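4. Setting up the youth group check-in table

1. Open Gulside Check-In and choose your ministry site.
2. Tap New Gathering. Enter the start time and the age group (middle school or high school).
3. Set the room limit. The default is 100.
4. Print a test name tag before doors open.

Note: A site list can hold up to 900 students. Archive graduates each December.

Caution: Deleting a gathering also deletes its attendance notes.

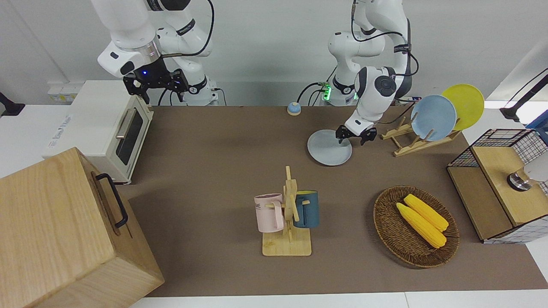
Tabletop with toaster oven and plate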